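### Kitchen notes: bread and cheese in the microwave

The kitchen on the second floor at Drirdale has no toaster and no stovetop, so most hot lunches go through the microwave. Bread and cheese is the usual one and it is easy to get wrong. Bread heated too long turns tough within a minute of leaving the oven. Cheese heated too hard separates and leaves oil on the plate.

Both problems are matters of power and time. At full power the water in the bread leaves as steam, the crumb collapses, and the crust becomes difficult to cut. At a medium setting the cheese softens before the bread has lost much moisture. Dalibor Ďurica ran a short comparison in February using one loaf and one pack of sliced cheese. The medium setting gave the better result on every plate.

Working method:

- Use a plate with a raised rim. Melted cheese runs.
- Lay the slice flat and near the middle of the plate.
- Set power first, at medium, then time.
- Check after 20 seconds. Add 10 if the cheese still holds a sharp edge.
- Let the plate stand for a minute before lifting the bread.

Cheese order is a separate question. With the cheese on top, the surface dries out and the underside of the bread goes damp against the plate. With the cheese underneath, the bread acts as a lid and the plate side stays soft. The drawback is that the cheese sticks, and the plate needs to be rinsed before it sets.
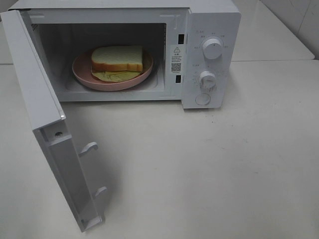 Bindu Subramaniam disagrees on the order and writes that cheese underneath only works with a thick slice; a thin one goes limp and tears when it is lifted. She keeps the cheese on top and covers it with a second plate for the first 20 seconds.

Her point about thickness is fair. For thin sandwich bread, use her version. Anything cut from a whole loaf can go either way.

Rinse plates straight after use, and wipe the oven floor if cheese has gone over the rim. Soup timings will be in the next issue.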